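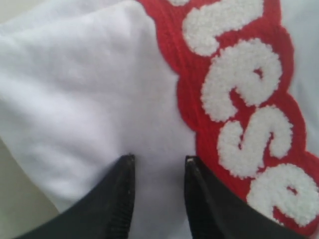 Chenille lettering is a form of raised textile decoration used on sweatshirts, jackets and school clothing. Looped yarn is laid down in dense rows over a backing, which gives each character a thick, soft surface like terry cloth. The backing is commonly cut a little larger than the word, so that a colored border shows on all sides. White letters on a bright red patch with a scalloped edge, set on a white garment, are one such combination. Small openings, such as the eye of a lowercase "e", are left bare and show the backing color.

Care

Garments with chenille letters are usually washed inside out at 30 °C and dried flat. Ironing directly on the letters crushes the loops.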